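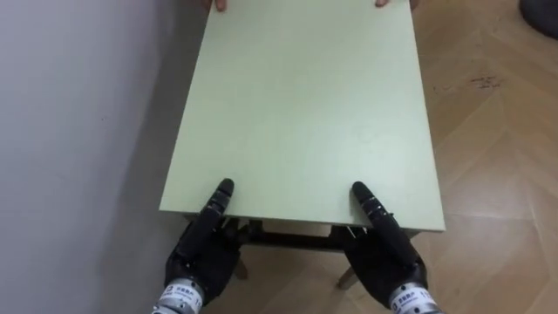
Wadell Street fan board > Cast and crew news > Rekha Menon leaving?

tallyho_pat
29 Jun 2009
Has anyone else read the piece in Primard? It says Rekha Menon has filmed her last scenes as Dr. Sen and will be gone by the end of the summer run. No quote from her, only "a source close to the production." I know they get things wrong but this one had a lot of detail in it, including the name of the play she is supposed to be doing next.

gwen_m
I saw it. They said the same thing in May and she was in every episode after that. I'd wait until the network puts something out.

corner_booth
The May story was about her contract being up for renewal. It didn't say she was leaving. This one says she has left, so they are two separate stories.

gwen_m
The headline in May was "Menon to quit Wadell Street." I still have the issue.

corner_booth
OK, the headline said that. The article under it didn't.

Mullunero fan
She was at the theater in Mullunero last month for the charity reading and my sister asked her straight out. She said she was "having a good long think" and then signed the program. My sister took that as a yes.

rdh400
A yes to leaving or a yes to staying?

Mullunero fan
To leaving. She said it in that kind of voice.

tallyho_pat
The play is called La Salle Verte, if that helps. It opens in the fall and the theater's site lists the cast as "to be announced" for the lead. The other parts all have names next to them.

northbank
I'll be the one to say it. I won't miss Dr. Sen. She was great when she came in but since the wedding that fell apart they have given her nothing to do except stand in the clinic and look at charts. If Menon wants to go and do a play, good for her. She has been on the show for 18 years and the writing stopped being good enough for her a while ago.

gwen_m
That's the writers' fault and they could fix it. The clinic fire was a Dr. Sen story and it was the best thing they did last year.

northbank
The clinic fire was a Nolan story. She was in it.

gwen_m
She carried him out of the building!

northbank
She was in two scenes. Nolan was in the rest – the hospital, the inquiry, the part with his brother.

dustin_k
Can I ask a side question, did they ever say what happened to her son? He went to college and I don't remember him coming back.

corner_booth
He came back for one episode at Christmas, different actor. He's supposed to be in Toronto now. I'd expect that's where they send her if she's going.

dustin_k
Thanks. I missed that one.

rdh400
About the magazine, I used to buy Primard every week and I'd trust them on weddings and babies. On casting they are right maybe half the time. They ran almost 2 pages last year on the actor who plays Nolan getting his own show and there was no show. They printed a correction at the back under the crossword.

tallyho_pat
I remember that. But that one came from the actor's own agent, or they said it did.

Mullunero fan
My sister says to add that Rekha was very nice and stayed until everyone in line had been seen, and there were 100 people in that lobby easily.

northbank
I'm not saying anything against her. I like her. I said the part is thin.

gwen_m
You said you wouldn't miss her.

northbank
I said I wouldn't miss Dr. Sen. Read it again.

modkeeper
Keep it friendly please. Also, I've taken out one post that had plot details from the episodes that haven't aired here yet. Those go in the spoiler section. Same goes for anything from the location filming.

dustin_k
Was that mine? Sorry if so, I thought that one had already been on.

modkeeper
It wasn't yours.

tallyho_pat
The network's press page has a short notice up this afternoon. It says they "do not comment on speculation about individual cast members" and that summer storylines will be announced in the usual way. So no denial.

corner_booth
They put out the same wording before the last two people left.

gwen_m
And when the Nolan story came out, and he's still there.

rdh400
Does anybody know if she's in the opening credits for the new block? They usually redo those when somebody goes.

tallyho_pat
The new credits start with the next block. I'll post when I've seen them.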